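Grants > Breathnach Fund > Reports > Katitz Pantry

This site uses cookies. Accept / Manage settings

Progress report, 12/6/20

Quick one, full numbers to follow. Katitz pantry now serving 40 households a week. Clommont site open 3 afternoons, would like more but short on drivers. Dry goods fine. Fresh produce still patchy, Lelitz delivery came late again and we lost most of the lettuce.
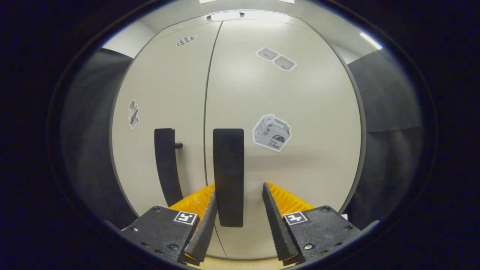

Spent so far: shelving, bags, van gas. Still $200 under on the gas line, ok to move that to produce? Need an answer before the next order. Intake forms are done in Spanish, seven familes have used them. Evening pickup not started yet, waiting on the landlord for keys. Receipts coming seperately.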